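기말 프로젝트 보고서
과목: 지역과 물의 역사
제목: 프레베티 마을의 옛 수로와 물 나누기 규칙
작성자: Cayetano Aguirre (카예타노 아기레)
같이 한 사람: Montserrat Echevarría (몬세라트 에체바리아)

1. 주제를 고른 이유

저는 이번 학기에 물과 마을의 관계에 대해서 배웠습니다. 수업에서 큰 댐과 도시의 상수도 이야기를 많이 들었는데, 저는 작은 마을의 물에 더 관심이 생겼습니다. 제 외할머니가 사시는 프레베티에는 돌로 만든 오래된 수로가 있습니다. 마을 사람들은 그 수로를 그냥 "도랑"이라고 부릅니다. 어렸을 때 저는 거기에 나뭇잎을 띄우고 놀았지만, 누가 만들었는지, 물을 어떤 순서로 쓰는지는 한 번도 물어보지 않았습니다.

그래서 이 보고서에서는 세 가지를 알아보려고 합니다. 첫째, 수로가 언제 어떻게 만들어졌는가. 둘째, 밭 주인들이 물을 어떻게 나누었는가. 셋째, 지금도 그 규칙이 남아 있는가. 처음에는 수질도 조사하고 싶었지만 교수님께서 범위가 너무 넓다고 하셔서 뺐습니다.

용어에 대해서 먼저 말씀드립니다. 이 보고서에서 "본수로"는 산에서 마을까지 내려오는 큰 물길이고, "가지 수로"는 본수로에서 밭으로 들어가는 작은 물길입니다. "물판"은 물을 막거나 열 때 쓰는 나무판입니다. 물판은 제가 번역한 말이고 한국어에 더 좋은 단어가 있을 수도 있습니다. 몬세라트 씨는 "물꼬"라는 말을 찾았는데, 물꼬는 판이 아니라 물이 드나드는 자리를 말하는 것 같아서 쓰지 않았습니다.

2. 조사 방법

조사는 문헌 조사와 면담으로 했습니다. 문헌은 마을 성당에 있는 장부의 복사본과 지역 잡지 "이베렐(Iverel)"에 실린 글을 읽었습니다. 장부의 글씨는 읽기가 아주 어려웠습니다. 몬세라트 씨가 먼저 글자를 옮겨 적고 제가 뜻을 정리했습니다. 둘이 다르게 읽은 단어는 보고서에 쓰지 않거나 물음표를 붙였습니다.

면담은 11월에 전화와 영상 통화로 했습니다. 시차 때문에 저희는 보통 밤 열 시가 지나서 전화를 걸었습니다. 밭을 가지고 있는 주민 7명에게 같은 질문을 드렸고, 한 분에 40분씩 이야기를 들었습니다. 녹음은 허락을 받고 했으며, 이름을 쓰지 않기를 원하신 분이 있어서 주민의 이름은 모두 뺐습니다.

중간 발표 전에 저희는 자료를 시간 순서로 놓을지, 주제별로 놓을지 오래 의논했습니다. 시간 순서로 하면 중간에 기록이 없는 때가 너무 길어서 결국 주제별로 정했습니다.

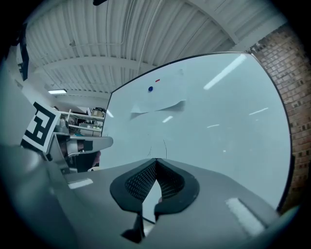

3. 수로의 역사

장부에 수로가 처음 나오는 해는 1672년입니다. 그 해에 돌을 나르는 사람들에게 빵과 포도주를 준 기록이 있습니다. 그러나 이 기록만 보고 수로가 그때 처음 만들어졌다고 말할 수는 없습니다. 전에 있던 흙 도랑을 돌로 고친 것일 가능성도 있습니다. "이베렐"의 글은 새로 만들었다고 썼지만 그 근거를 밝히지 않았습니다. 저희는 "늦어도 이 해에는 돌 수로가 있었거나 만들고 있었다"라고만 쓰기로 했습니다.

본수로는 마을 북쪽의 룰탄세(Rultance) 골짜기에서 시작합니다. 골짜기 물은 봄에 많고 여름 끝에 아주 적습니다. 그래서 수로의 기울기가 중요합니다. 기울기가 급하면 물이 빨리 내려오지만 돌 사이의 흙이 깎이고, 너무 완만하면 모래가 쌓입니다. 주민들의 말에 따르면 빵집 뒤의 굽은 곳에 항상 모래가 쌓여서, 봄마다 거기부터 청소를 시작한다고 합니다.

청소하는 날은 따로 이름이 있습니다. 우리말로 옮기면 "삽의 아침"입니다. 물을 쓰는 집은 한 사람씩 나와야 하고, 나오지 못하는 집은 점심에 먹을 것을 보냅니다. 제 외할머니는 해마다 병아리콩 수프를 보내셨습니다. 면담을 한 분들 중 두 분이 그 수프를 기억하고 계셔서 저는 조금 놀랐고 기분이 좋았습니다.

4. 물을 나누는 규칙

이 부분이 저희 조사에서 가장 중요합니다. 프레베티에서는 밭의 크기가 아니라 밭의 위치에 따라 순서를 정합니다. 제일 아래에 있는 밭이 먼저 물을 받고, 그 다음에 한 칸씩 위로 올라갑니다. 저는 처음에 이것을 잘못 이해했습니다. 물은 위에서 내려오니까 위의 밭이 먼저 쓰는 것이 자연스럽다고 생각했기 때문입니다.

주민 한 분이 이렇게 설명해 주셨습니다. "위에서 먼저 쓰면 아래 사람은 언제까지 기다려야 하는지 몰라요. 아래가 먼저 쓰면 위에 있는 사람은 기다리면서 물을 보고 있을 수 있지요." 위에 있는 밭의 주인은 물이 자기 밭 앞을 지나가는 것을 볼 수 있으므로 불안이 적다는 뜻으로 저는 이해했습니다.

차례가 되면 밭 주인은 물판을 올립니다. 옛날에는 시간을 성당의 종으로 쟀습니다. 종이 한 번 울리고 다음에 울릴 때까지가 한 차례였습니다. 겨울과 여름의 종 치는 간격이 달랐는지는 장부에서 확인하지 못했습니다. 지금은 모두 손목시계나 전화기를 봅니다.

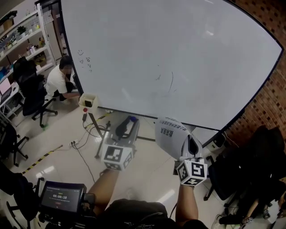

규칙을 어긴 사람에 대한 벌도 장부에 나옵니다. 밤에 몰래 물판을 올린 사람은 초를 사서 성당에 내야 했습니다. 같은 사람이 여러 번 초를 낸 기록도 있습니다. 몬세라트 씨는 이 사람이 벌을 무서워하지 않았거나 밭이 특별히 말랐을 것이라고 했습니다. 저는 두 번째 설명이 더 맞다고 생각합니다. 그 사람의 밭은 가지 수로의 끝에 있었고, 거기까지 가는 동안 물이 많이 새었을 것입니다. 하지만 증거가 부족하므로 이것은 저희의 추측입니다.

물 차례를 서로 바꾸는 것은 허락되었습니다. 결혼식이나 장례식이 있으면 이웃과 차례를 바꾸고, 나중에 꼭 갚아야 했습니다. 돈을 받고 차례를 파는 것은 금지되었지만, 한 분은 "치즈는 돈이 아니다"라고 하시면서 웃으셨습니다.

5. 현재의 모습

지금 프레베티에서 수로의 물을 쓰는 집은 예전보다 적습니다. 젊은 사람들이 도시로 갔고, 남은 밭 중에 올리브나무만 심은 곳도 많습니다. 면담에서 들은 이야기로는 예전에 "삽의 아침"에 50명이 넘는 사람이 모였다고 하는데, 지금은 빵집 앞의 긴 탁자 하나에 다 앉을 수 있다고 합니다.

본수로의 아래쪽은 시멘트로 고쳤습니다. 여기에 대해서는 의견이 나누어집니다. 시멘트는 물이 새지 않아서 좋다는 의견이 많았습니다. 그러나 두 분은 수로 옆에 있던 뽕나무들이 약해졌다고 걱정하셨습니다. 돌 수로에서 새는 물이 나무뿌리로 갔던 것 같습니다. 저는 물이 새는 것을 무조건 손해라고 생각했는데, 이 이야기를 듣고 생각이 조금 바뀌었습니다.

아래에서 위로 가는 순서는 아직 지키고 있습니다. 다만 여름 끝에만 엄격하게 지키고 다른 계절에는 서로 전화해서 정합니다. 순서를 적은 종이는 빵집 문 안쪽에 붙어 있다고 들었습니다.

6. 어려웠던 점과 부족한 점

제일 어려운 것은 번역이었습니다. 주민들이 쓰는 말은 제 외할머니의 말과 같지만 저는 그 말을 글로 써 본 적이 없습니다. 또 농사에 대한 한국어 단어를 잘 몰라서 사전을 많이 찾았습니다. 글에 어색한 표현이 있으면 제 실력이 모자란 것이니 이해해 주시기 바랍니다.

면담을 한 분들이 거의 다 나이가 많으셔서 젊은 주민의 의견이 빠졌습니다. 그리고 저희는 조사 기간에 마을에 직접 가지 못했습니다. 수로의 길이와 기울기를 재지 못했으므로 3장의 기울기 설명은 모두 주민의 말과 책의 내용입니다. 다음에 갈 수 있으면 빵집 뒤 굽은 곳의 기울기를 먼저 재고 싶습니다.

장부의 뒷부분도 아직 읽지 못했습니다. 물에 젖은 자국 때문에 복사본으로는 글자가 보이지 않습니다. 원본을 보려면 성당에 편지를 써야 하는데, 편지는 보냈고 답을 기다리고 있습니다.

7. 역할

장부 옮겨 적기와 참고 문헌 정리는 몬세라트 에체바리아가 했습니다. 면담, 번역, 보고서 쓰기는 카예타노 아기레가 했습니다. 발표 자료는 같이 만들었습니다. 면담 질문지는 부록 1에, 장부에서 옮긴 부분은 부록 2에 있습니다.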